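Cutting Household Energy Use: Notes From the Workshop and Kitchen

Most of the energy a house wastes goes out through a small number of places, and most of those can be fixed with hand tools in an afternoon. The notes below cover the ones we get asked about most. They assume a detached or semi-detached house with a gas or oil boiler, a tank-type water heater and an ordinary electric kitchen. Apartment readers can skip the sections on the attic and the boiler.

Read the meter first

Before changing anything, take meter readings for a week. Read gas and electricity at the same time each day, 7 a.m. if possible, before the heating has run for long. Write down the outside temperature next to each figure. Without a baseline there is no way to tell whether a change has done anything, and heating use moves with the weather far more than it does with most repairs.

If the house has oil heat, dip the tank at the start and end of the week. A clean hardwood stick marked in quarter inches is accurate enough. Do not dip within an hour of a delivery.

Overnight electricity use is worth a separate look. Read the meter last thing at night and first thing in the morning, subtract, and divide by the hours between. The result is the standing load: refrigerator, freezer, router, clocks, chargers and anything that never fully switches off. One house we measured in October had a standing load of 181 watts. Two-thirds of it came from a dehumidifier in the basement that the owners believed was off.

Draft sealing

Close all windows and outside doors, turn on the range hood and the bathroom fans, and go around with a stick of incense. Hold it an inch from each joint. Smoke that bends sharply or streams sideways marks a leak. Do this on a still day. Switch off the boiler, the water heater and any other fuel-burning appliance beforehand and let fireplaces go cold, as running fans in a closed house can pull flue gas back into the rooms. Restart them only after the fans are off and the windows have been opened for a few minutes.

Typical leak points are the bottom corners of door frames, the attic hatch, pipe penetrations under the kitchen sink, and outlets on outside walls. Window sashes leak less than people expect if the locks are fully engaged.

For fixed gaps up to a quarter inch, use acrylic latex caulk. For gaps wider than that, push in backer rod first and caulk over it. For moving parts use compression weatherstrip. Self-adhesive foam is acceptable on a window that stays shut all winter but flattens within a season on a door. EPDM rubber in a D profile lasts considerably longer. Clean the frame with rubbing alcohol before sticking anything to it and let it dry.

Do not seal combustion air inlets, gable vents or soffit vents. If you are unsure what an opening is for, leave it open until you find out.

Attic hatch

An uninsulated hatch is a piece of thin board between a heated room and an unheated one. Cut rigid foam to the size of the panel, less half an inch on each side so that it clears the stops, and bond it to the upper face with foam-safe construction adhesive. Ordinary solvent adhesive eats polystyrene. Run weatherstrip along the stops and fit a pair of draw catches so the panel is pulled down onto it. Gravity alone does not compress the seal.

Sorting small parts

Weatherstrip nails, catch screws, outlet gaskets, radiator keys, faucet washers and spare thermostat batteries are cheap, easily lost and generally needed at night. Keep them together by job and not by type of part. A compartment labeled "attic hatch" with four screws and a catch in it is more useful than a compartment holding every screw in the house. 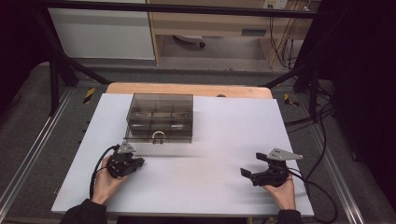 Batteries go in a compartment of their own, with tape over the terminals of 9-volt cells. Washers should be stored with a slip of paper giving the faucet they fit. Radiator keys come in more than one size - try each on the bleed valve once, then mark the one that fits with paint.

Replace the gaskets behind switch plates while the parts are out. Turn off the circuit at the panel, check that it is dead with a tester, remove the plate, press the foam gasket flat and refit. Allow four minutes per outlet.

Boiler and radiators

Many condensing boilers are left at a high flow temperature and never run in condensing mode for any length of time. For radiators, try 140 degrees Fahrenheit and see if the house still warms up in reasonable time. In mild weather it can go lower. The adjustment is usually on the front panel and is meant for the user; anything behind a sealed cover is work for a licensed technician. If the same boiler heats a hot water cylinder, check the manual before lowering the setting, since the cylinder may depend on it.

Bleed radiators with the circulation pump off and the system cool. Open the valve a quarter turn, hold a rag under it and close as soon as water runs without spitting. Start on the lowest floor. Check the system pressure afterward and top up if the gauge has dropped under the maker's figure.

Marites Cruzado, who services heating systems in the Kesmont area, adds a point about furniture: a sofa hard against a radiator costs more heat than a poorly balanced valve. Leave a hand's width.

Hot water

Set a storage tank to 120 degrees Fahrenheit unless someone in the household has a condition that calls for hotter storage, in which case fit a mixing valve and take medical advice on the setting. Insulate the first six feet of hot pipe leaving the tank, and the cold pipe for the first three. Split foam sleeves are fine on electric tanks. On gas tanks keep foam at least six inches from the flue.

Sediment slows heating on older tanks. Drain a bucket from the bottom valve twice a year. If the valve has never been opened, have a replacement cap on hand, as old drain valves do not always close again.

Kitchen loads

Set the refrigerator to 37 degrees and the freezer to 0. Check with a thermometer in a glass of water left on the middle shelf overnight - the dial numbers on most refrigerators are not temperatures. Vacuum the condenser coils every six months, more often with pets.

Match the pan to the burner. A six-inch pan on an eight-inch electric element leaves a good part of the element heating the room. Use lids for anything being boiled, and switch off a solid or glass-top element a few minutes before the food is done.

Electric kettles should be descaled when the base turns white. Equal parts white vinegar and water, brought to a boil and left for an hour, will clear ordinary scale. Rinse twice.

Ovens do not need preheating for casseroles or roasts. They do for bread and pastry.

Plug-in meters

A plug-in energy meter is the only tool on this page that is strictly a measuring device, and it is worth borrowing if not buying. Leave it on a refrigerator for at least 24 hours, as the compressor cycles and a short reading means little. Do not use one on a space heater through an extension cord.

Reader Chang-ho Geum ran one on every appliance in his house and sent in the figures. His largest surprise was an old stereo receiver drawing 42 watts with the volume at zero. A switched power strip dealt with it. He left the freezer off the strip, and so should you.

Order of work

Take the baseline, then seal drafts, then insulate the hatch, then adjust the boiler. Changing the boiler settings first gives a false result, as the house will lose heat at a different rate once the gaps are closed. Repeat the week of readings after each stage, in similar weather if you can get it, and keep the sheets with the boiler manual.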